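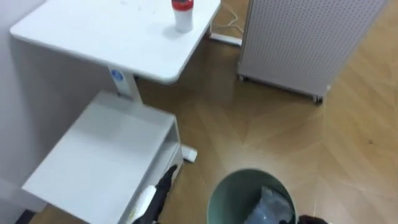 Why Do Shadows Change Size?

Quick one today. Shadows! You have one, your dog has one, a bottle with a red cap standing on a white table has one. A soft gray one. But what IS a shadow?

Easy answer – a place where some of the light didn't get to.

Light goes straight

Light zooms out of a lamp or the Sun in straight lines. It doesn't swerve around your elbow. So if something is in the way, the light stops there, and the patch behind gets less of it. Darker patch = shadow.

Not totally black though. Look at your shadow outside. You can still see the grass in it, right? Thats because light also bounces off walls and clouds and the sky, and a bit of that bounced light sneaks in from the sides.

Big shadow, small shadow

Try this tonight. You need a flashlight, a plain wall and your hand. Dark room is best.

Put the flashlight on a chair, pointing at the wall. Hold your hand near the wall. Small shadow, nice clear fingers.

Now move your hand toward the flashlight. Slowly. Bigger... bigger... giant monster hand!

Your hand didn't grow. It just blocks more of the light when it's close to where the light starts. The light spreads out as it travels, so the gap your hand leaves spreads out too.

Fuzzy edges

Some shadows have sharp edges and some are blurry. Depends how big the light is. A tiny light makes a sharp shadow. A big light, like a wide window or a long ceiling lamp, makes a soft one.

Why? With a big light, some spots on the table can see part of the lamp but not all of it. So they get a little light. Half-dark. Scientists call that half-dark part the penumbra (say pen-UM-bra). The really dark middle is the umbra. Yes, it sounds like umbrella – both words come from the Latin word for shade.

Shadows outside

In the morning the Sun is low, so your shadow is long. Super long legs. Around the middle of the day the Sun is at its highest and your shadow is at its shortest. Then it stretches out again toward evening, pointing the other way.

People used this to tell time way before clocks. A stick in the ground, some marks around it, done. That's a sundial. The stick part has a funny name too, gnomon. Don't say the G.

Make one! Push a pencil into a lump of clay on a paper plate. Put it somewhere sunny and don't move it. Every hour, draw a line where the shadow falls and write the time next to it. Next sunny day put the plate back exactly the same way round and read it. Works best if you do it again in a few months, becuase the Sun's path across the sky changes with the seasons. A plate you made in February will be a bit off by summer.

Never look right at the Sun. Not even quickly. Watch the shadow instead, it tells you where the Sun is anyway.

The biggest shadow you'll ever stand in

Night! Really. The Earth blocks the Sun, and when it's dark outside you are on the shadow side of the planet.

Sometimes the Moon slides into Earth's shadow too. That's a lunar eclipse, and the Moon can turn a coppery red. It's safe to look at, no special glasses. A solar eclipse is the other one, when the Moon's shadow lands on us, and that one you do need proper eclipse glasses for.

Stuff to try

Hold a glass of water in front of the flashlight. Does it make a shadow? What about the bright squiggly bits?

Use two flashlights at once. How many shadows does your hand have now?

Cover the flashlight with a piece of tissue paper. Are the edges the same?

Draw around your friend's shadow with chalk in the morning, then have them stand in the exact same spot after lunch. Swap colors so you don't mix up the lines.

Next time: why the sky is blue, and why it isnt always.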